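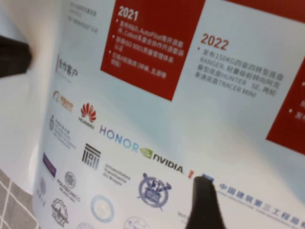
Good evening, and thank you for coming to the Wistedville riders' evening. My talk is about the old Abbasi rail grade, which I ride by bicycle every spring, 29 miles from the dam to the coast. Many people ask me for a route paper, and I tell them that a good one is short. A glossy page with a tall red block, the year 2021 in white and a few bulleted lines beside small gray text is easy to find again with cold hands. I want my own route sheet to have one strong block like this, only for the water stops.

(Pause. Ask who rode it last year.)

The first part climbs slowly through the redwoods. The surface is packed gravel - please let some air out of your tires before the gate, not after it. At the Rurkex bridge you must walk. The boards are slippery in the morning, even in June.

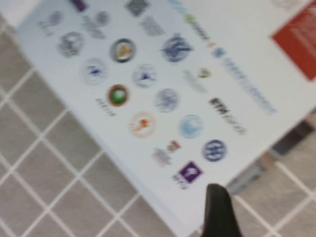 Logos and seals in rows, with a red panel in the corner.

Now the middle part. The high point is 2000 feet, and the wind there comes from the side. I have ridden it 3 times with Maribel Espinoza, and each time we ate lunch behind the same big rock at Pliltosine. After lunch the road goes down for a long time, so check your brakes there. 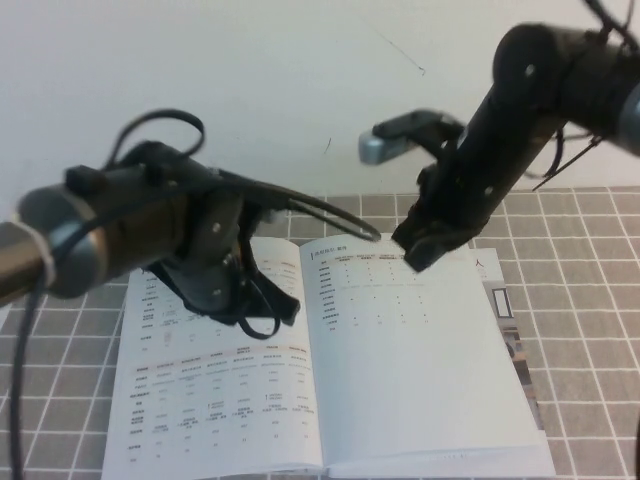
For planning, I prefer a paper guide to the telephone, as there is no signal after the dam. Read it at home the evening before, slowly, and write the turns in pencil. A book lying open on a gray table with a grid of white lines makes me want to plan a ride, and the left page is where I always put my distances. The turn to remember is at marker 377 - left, down to the beach.

(Questions. Leave the map on the screen.)

Contact: the Wistedville riders' desk | Back to top
This site uses cookies. By continuing you accept them.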